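Workshop notebook, Wednesday, from 8:40 a.m.

Print check on Redska, the 35mm comedy going to the Bititau for the late show. Seven reels in seven cans, two of them labeled reel 4. One of those is reel 6. The other is also reel 6 until you hold it up to the light, and then it's reel 4. Relabeled both in fat pen.

Reel 1: leader chewed, first title card gone, so the film now opens on the second-billed actor. Head and tail otherwise fine. Light base scratches through the airport bit. Sound clean.

Reel 2: 976 feet by the counter. The sheet from Chaimongkol, who had the print before us, says the same, and it's the only line on their sheet I'd put money on. They also wrote "no splices." I stopped believing that at the third splice.

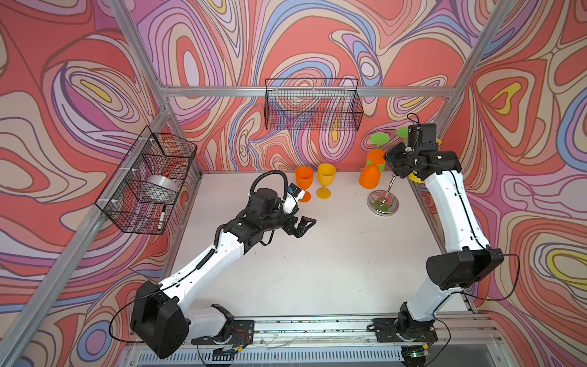
Reel 3 is where the trouble lives. Dinner party sequence, the one everyone remembers. Somebody has shortened the pause before the soup joke, I'd guess to get rid of torn perforations, and the joke now lands before the setup has finished talking. Checked against the dialogue list: 19 words gone. It plays faster and is less funny, a result a lot of comedies get on purpose.

Remade four tape splices there. Old tape had oozed. Cleaned both sides, let it sit over coffee, ran it again at slow speed. Holds.

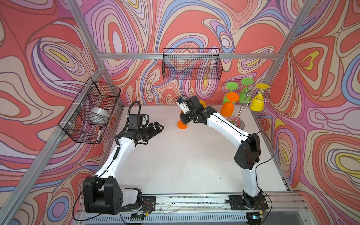
Reel 4 (the real one): color gone pink, though no worse than the rest. The car wash gag reads better pink. Changeover cues scratched in by hand three separate times by three separate optimists. I've marked the correct pair on the sheet. Ignore the star-shaped one.

Reel 5: nothing. Enjoyed it. Wrote "nothing" on the sheet and felt suspicious all through lunch.
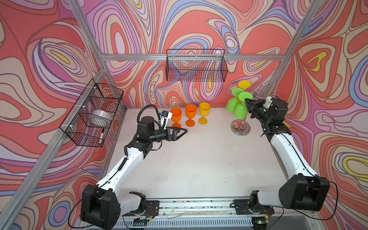
Reel 6: edge damage for the last stretch, repaired. Reel 7: the end credits have been spliced in from another print, with a different color fade, so the cast list arrives looking much healthier than the cast did.

Total for the print: 54 splices, counting the ones I put in. The Bititau seats 300 and has sold most of them, so we're sending it. Question for whoever reads this before pickup: do we tell the audience about the soup joke, or let them think it was always like that?

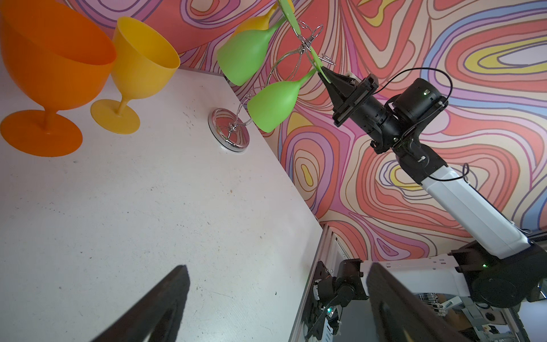 Tell them, says a note left on the bench after lunch. The people who come to a late show of Redska know that pause by heart and will hiss if it goes missing without warning. Also, please stop calling the second can of reel 6 reel 4, it's been reel 4 all along.

Fair. Added a line for the intro card: print is missing a few seconds in reel 3.

Still to do: new leader on reel 1, shipping form, and find out who has the Esport rewinder, the one with the crank that stays on.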